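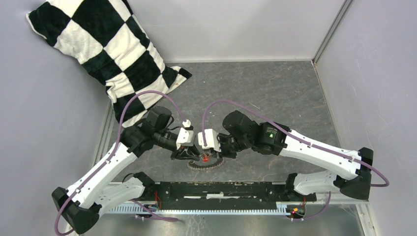 How to test saved bean seed for germination before planting

Seed kept over from last season may come up well or hardly at all, and you can't tell by looking at it. A rag-doll test tells you what share of the lot is alive, and from that you can work out how much seed to put down. It needs no equipment beyond what is in most kitchens. The method works for dry beans, cowpeas, soybeans and chickpeas. Small oilseeds such as sesame are easier to test on a flat dish and are not covered on this page.

Run the test at least two weeks before you mean to plant. For us at Brustonstead that means the start of May. If the result is bad you still have time to buy.

What you need

A clean cotton cloth or several sheets of heavy paper towel
100 seeds from each lot, plus a few spares
A plastic bag big enough for the rolled cloth
Pencil and labels
A place indoors that stays between 70 and 80 degrees F

Taking the sample

Don't scoop all the seed off the top of the sack. Push your arm in and take a small handful from the top, the middle and the bottom, and do the same for every sack in the lot. Mix the handfuls in a bowl and count out 100 seeds without picking. Cracked and small seeds go in along with the good ones if that is how you intend to plant them. If you plan to clean the lot first, clean it before you sample.

Keep lots apart. Two varieties, or the same variety from two fields, get a cloth each. We test Bastos and Vaso separately even in years when they were cut on the same day and stored in the same room.

Rolling the cloth

1. Wet the cloth and wring it out. It should be damp all over with no water running from it when you squeeze. Bean seed rots quickly in a cloth that is too wet.
2. Lay it flat and set the seeds out in 10 rows of 10, leaving a finger's width between seeds and a wider margin along the edges.
3. Fold the long edges in over the margin.
4. Roll it up loosely from one end. A tight roll bends the shoots and makes the count harder.
5. Write the lot name and the starting day in pencil on a label and tie it to the roll. Ink runs.
6. Put the roll in the plastic bag, leave the top partly open, and stand it somewhere warm and out of direct sun.

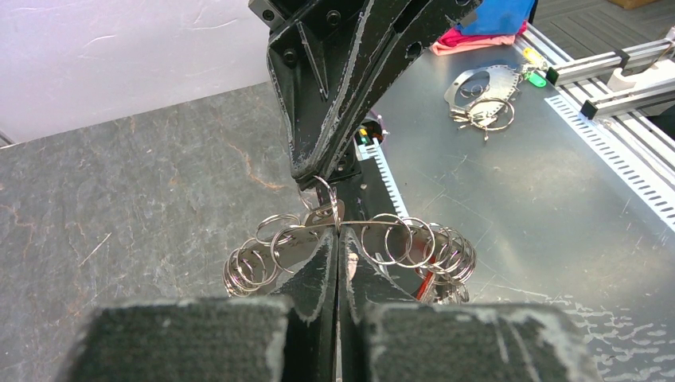 Check the cloth each morning and sprinkle it if it has started to dry. Take out any seed with mold on it and write down how many you removed, as these count as dead.

Counting

Make a first count on day 5. Unroll the cloth and take out every seed that has a sound root and a shoot. Write the number down, roll up the rest, and make the final count on day 7. Chickpeas in a cool room can have one more day.

Count only normal seedlings. Leave out any with no root, a stubby brown root, a split stem or a missing growing point. These will sometimes push up through soft soil but they rarely make a plant. Hard seeds that never swelled should be written down on a separate line.

Add the two counts together. With 100 seeds, the total is your percentage.

Using the result

85 or higher: plant at your normal rate.
70 to 84: raise the rate using the sum below.
50 to 69: use it only if you have no other seed, and plant by hand, two to a hole.
Under 50: cook it or feed it.

To adjust the rate, multiply your normal rate by 90 and divide by your test result. If you normally put down 60 pounds to the acre and the lot tested at 75, you need 72 pounds.

Field results will be lower than the cloth in cold or crusted ground. Godfrey Muli, who farms the heavy land at Brundham, adds another tenth on top of the sum and has not had to replant since he started doing it. On lighter soil we don't bother.

If the number looks wrong

Test again with a fresh 100 before throwing out a large lot. The usual causes of a false low count are a soaked cloth, a cold windowsill, and a sample taken from one damp corner of the sack. If two tests come out more than 10 apart, run a third and average all three.

Keep the figures in the same notebook as your planting dates. Store the untested seed dry and closed up while you wait.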